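I did my placement at Saltness, a small housekeeping contractor that cleans and resets rooms for short-stay apartments. They were getting ready to bring in a tidying robot from Lasex, and my project was supposed to be about the software. I ended up writing mostly about the people (sorry, Deirdre – I know the plan said otherwise!).

## What the job looks like

Before the robot goes anywhere near a real room, it gets run through simulated ones. Hidayah Hutapea used to clean rooms full time. Now she spends half her shift at a screen going over simulated runs and tagging what's in view: furniture, small loose items, windows, or just plain wall. When I arrived she had a batch of 390 views to get through, and I sat next to her for 100 of them.
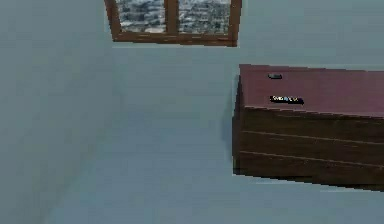
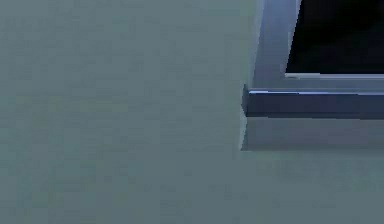
*Fig. 1 and 2. Two rendered views from the simulated room: small items on top of the wooden furniture by the window (first), and a sill beside a plain wall (second).*

The first one took us ages. Hidayah wanted the two little things on the dark red top tagged separately, and I couldn't even decide what the black one was – a battery? a marker? She put "small item, unknown" and moved on. The second got "wall, sill" in two seconds flat.

## What changed for the staff

I talked to Hidayah, Hafiz Sopacua and Ljubica Babić. Hafiz likes the screen work because his knees get a rest, but he misses chatting in the hallways, and he told me he goes home with sore eyes now. Ljubica didn't want to switch and still does rooms all day. Her worry is pay: tagging is on the same rate as cleaning, even though it took everyone a couple of weeks to learn.

The thing I hadn't expected was how much cleaning knowledge goes into the tags. Hidayah added a "check with guest" tag for anything a person might have left behind on purpose, and the software team kept it!

## What I'd do next

I only spoke to three people, so I can't say much about the whole crew. I'd like to come back in December, once the robot is working in real rooms, and ask them all the same questions again. Ljubica has already said she'll have a longer list for me.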